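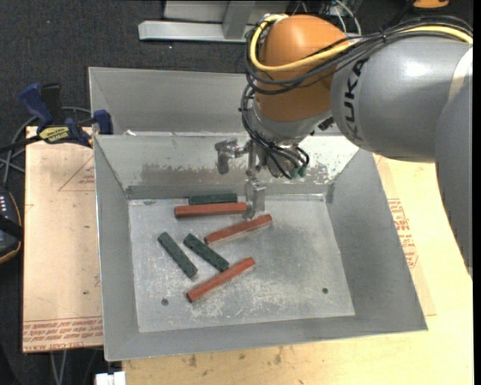 Reading time: 4 min

Layout and Wear of a Sheet-Metal Parts Bin: Project Report

1. Background

The project looked at a tapered sheet-metal bin used to hold bar-shaped parts in no fixed order. The brief was to find out how the shape of the bin affects where the parts come to rest, and to recommend changes that a small workshop could make without buying a new bin. The work was done over one term and finished on 20th June.

Bins of this type are sold as simple storage. The supplier's sheet from Zolton gives the outside dimensions and a load limit but says nothing about the slope of the walls or the finish of the floor. Both turned out to matter for our purposes.

2. The bin and the parts

The bin is open at the top, with a thin rim and sloping walls that lead down to a flat floor. The slopes are not equal. The left wall is narrow when seen from above and the right wall is wider, so a part dropped against the right side has further to slide before it reaches the floor. There is a small round hole near each of the front corners. The supplier's sheet does not mention them. We left them open during all tests.

The parts were red and green bars. The green ones are referred to below as blocks, as they were in our test notes. A red bar is longer than a green block. Mixing two lengths was a condition of the brief, as bins in the Pindex workshop normally hold leftovers from more than one job.

3. Method

Each test began with an empty bin. The bars were tipped in from a plastic tray held level with the rim, and the tray was emptied in one movement. Positions were drawn on squared paper with the outline of the floor already printed on it. A bar was recorded as "against a wall" if any part of its long side touched the base of that wall, and as "free" otherwise. A bar lying on top of another was recorded as "stacked" whatever else it touched.

We ran 21 tests in all. In 8 of them the tray was held over the middle of the bin, and in the remainder it was held nearer to the left wall. Two tests were repeated after the bin was knocked while the positions were being drawn. The first results for these were thrown away.

4. Results

Bars tipped over the middle spread across most of the floor. Bars tipped near the left wall stayed mainly in the left and central areas. The right side of the floor was often left clear, even though the wider slope on that side should return parts towards the centre.

The most common arrangement at the rear was a green block flat against the base of the wall with a red bar lying almost parallel in front of it. The longer bar then sticks out past the block at both ends and closes off the space around it. A block in this position is harder to take hold of by its long sides than one lying free. Lifting the red bar first removes the problem, so the order of picking matters more at the rear wall than elsewhere.

Bars lying diagonally gave no difficulty unless one end rested against another bar. Stacking was rare, and we did not have enough cases to say anything useful about it.

5. Condition of the floor

The floor is scratched, with pale marks and cloudy worn patches that are more noticeable towards the front. The lower part of the rear wall is scuffed and has a dull band across it, while the rest of the wall is still bright. We did not measure the depth of the wear. The bin was already in use before the project began, so the marks cannot be put down to our tests.

The bright metal on the rear wall made the base line difficult to judge by eye under the ceiling lights. For the last tests we marked the squared paper from the side of the bin instead, which gave clearer drawings.

6. Recommendations

Tip parts over the middle of the bin. Clear long bars from the rear wall before short ones. If the bin is relined, use a matt sheet on the rear wall as well as the floor, and cut the lining short of the two front holes.

A low wedge along the base of the rear wall would keep blocks from lying flat against it. We cut one from scrap board supplied by Bridus but had no time to test it. It has been left with the bin, together with the squared paper drawings, for the group taking over in October.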